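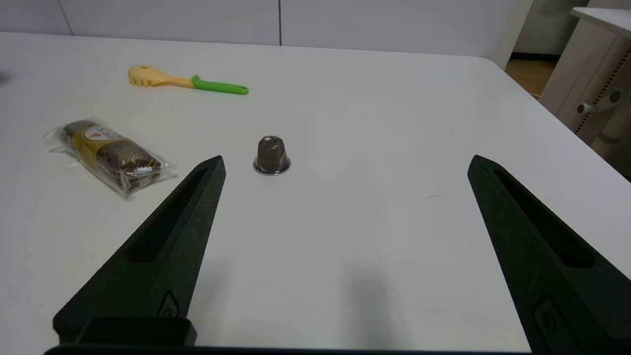 Erent Refreshment Table with Zuccaro Basket
Item 2121

The Erent refreshment table is offered by Drunden Furnishings for staff lounges, waiting rooms and shared study areas. It has a smooth white top with rounded corners and is intended for light service, such as coffee capsules, wrapped snacks and small utensils. The table is supplied as a set with one Zuccaro basket and may be ordered for purchase or for term loan.

The white surface allows small items to be found at a glance. A single coffee capsule in a dark bronze color, of the kind used in many office machines, stands out clearly against it. Capsules should be stored upright on the silver rim so that they do not roll.

Marks are also easier to notice on white. Light scuffs may be removed with a soft damp cloth and mild dish soap. Scouring pads and solvent cleaners are not approved for this finish, and damage caused by them is not covered.
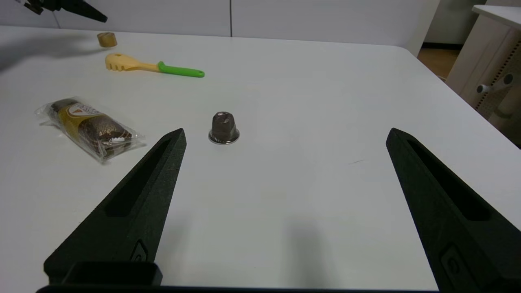

The Basket

The Zuccaro is a rectangular wicker basket in a very dark brown, with an open top and a braided rim. It is placed directly on the tabletop and needs no tray or liner, although a paper liner is advised where unwrapped food will be served.

A good deal of the table remains free with the basket on the left. Customers generally keep wrapped bars and capsules in the basket and leave the right side clear for cups. Children's areas have used the same arrangement for play food and toy kitchen tools with green and yellow parts, which fit the basket without difficulty.

Wicker should be brushed out dry. It should not be soaked or placed in a dishwasher. Baskets with broken strands must be withdrawn from use until they have been repaired or replaced.

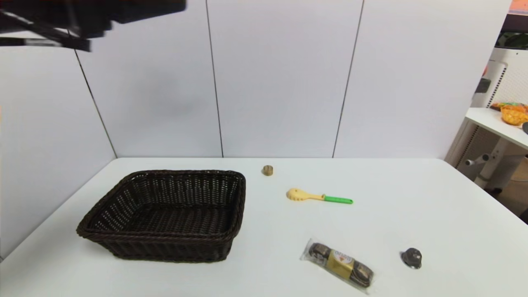

Specifications and Ordering

Table length: 200 cm
Table width: 100 cm
Basket: one per table, Zuccaro, dark brown wicker
Assembly: legs fitted on delivery by Drunden staff
Spare basket: available separately, same item number with suffix B
Loan period: 27 weeks, renewable

Orders are placed through the Brelleck office and should state the room, the floor and the width of the narrowest door on the route. Items left on a table at the time of collection - snacks, capsules, utensils - should be cleared by the customer beforehand. Drunden does not store or return them.

Inquiries about existing loans may be addressed to Javiera Gaete, Equipment Services, Brelleck office. Terms on this page apply to orders received after 26 February 2023. The next revision is planned for September.
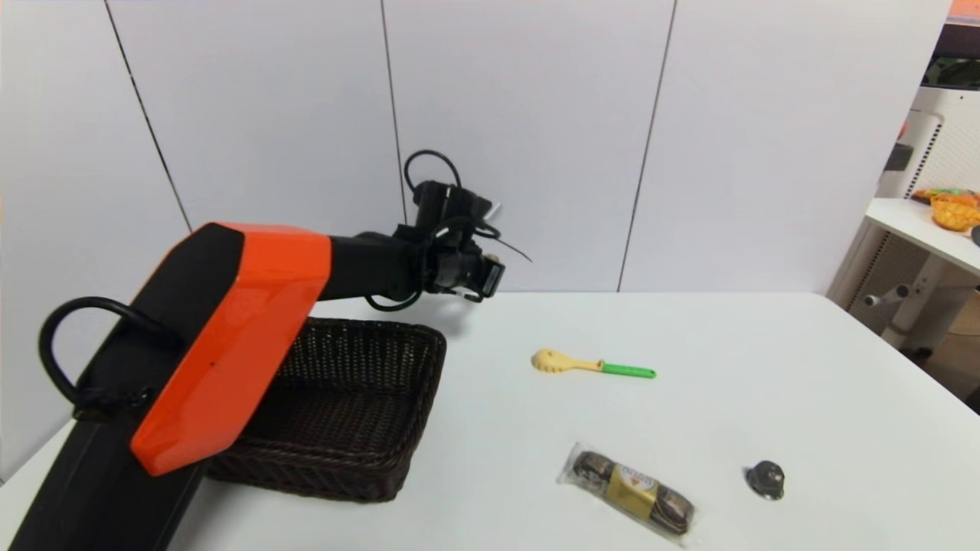

May the basket be ordered without the table?

Spare baskets are sold only to customers who already have an Erent table, on loan or purchased. The order should give the delivery address of the original set.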